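Bench help wanted – desktop teardown and sorting, part time

Hi! I'm Jamila Sivakumar and I run the desktop bench at Flelero. We take in old office computers, open them up, pull whatever can be used again and sort what's left for scrap. A local school district is sending us 500 towers over the summer and I need 2 more people to get through them.

You don't need a degree or a certificate. If you've ever added memory to your own computer, or fixed a friend's, you're most of the way there. I'd like someone who keeps screws in the right tray and asks before yanking on a cable (please ask!). You should be okay lifting a tower onto a table and standing for a good part of the shift. 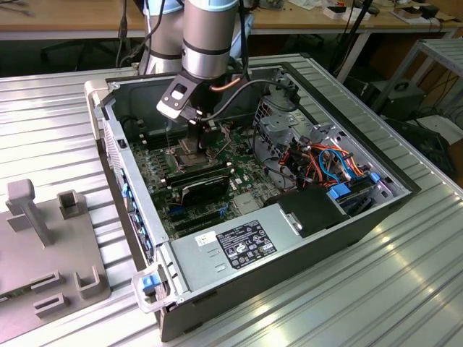
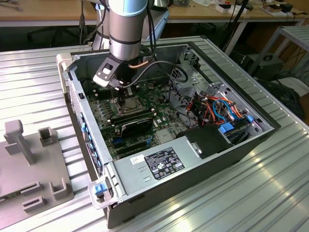 Your first couple of weeks would be with Aurelio Varela, who has been on the bench longer than I have. He'll start you on memory and graphics cards, then move you to processors, and he's picky about sockets – bent pins drive him up the wall. Cases get worked on lying flat, open side up, with the power supply label facing you so you can copy the details onto the sheet. Shifts are mornings or afternoons, your pick, and we can work around classes.

To apply, send me a few lines about something you've taken apart, or stop by and ask for me or Aurelio. I'd love to hear from you by June 6, 2019.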